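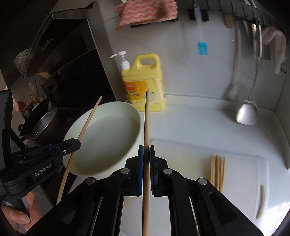
**gwen_picard** - June 12, 2018
Dishes are my test for whether home machines are ready, and I say they aren't. A dishwasher needs me to load it. Take chopsticks: they're thin and they roll. Two fingers with blue pads can hold one upright in front of the soap jug, but there's a person's hand on the left gripper. Show me one doing it alone.

**Wokitz**
Disagree. Our shop in Prareck has had an arm sorting dowels for 16 months. Same shape, same problem.

**gwen_picard**
Dowels from a feeder, all facing one way?

**Wokitz**
Yes, from a feeder. It still does 70 a shift without me.

**sarkozi_b**
A feeder is half the job. I paid 2000 for a floor robot and I still pick up the socks first.

**Wokitz**
Then buy a better one. Mine handles socks fine - it goes around them.

**gwen_picard**
Going around them leaves them on the floor. I'll stick with a sponge for now.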